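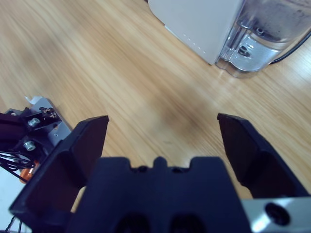 Fig. 4. Gripper open over the worktop, with the white appliance and its clear tank behind.

4.2 Tank station: sharing the work with the arm

At Unddale the Sedis cell now does the lifting and placing that kitchen staff used to do by hand. Staff still fill the tank, wipe the worktop and decide when the cell may run.

1. Press Hold on the Craddock panel. Wait for the amber lamp.
2. Stand the appliance on the worktop with the tank to its right, as in Fig. 4.
3. Lead the black cable away from the tank and clear of the fingers.
4. Open the gripper fully. Check that nothing is between the fingers.
5. Set the speed to 100 mm/s for the first run of a shift, then 200 mm/s.
6. Step back behind the line and press Run.

Caution: Do not reach for the tank while the arm is live. Press Hold first, even for a quick wipe.

Note: The early starter no longer has to come in at 5 am. That hour has moved to the afternoon check, which two people sign. Questions about rotas go to Nest Vaughan, faults to Llinos Lloyd.

Service the fingers every 2000 cycles (see 6.1).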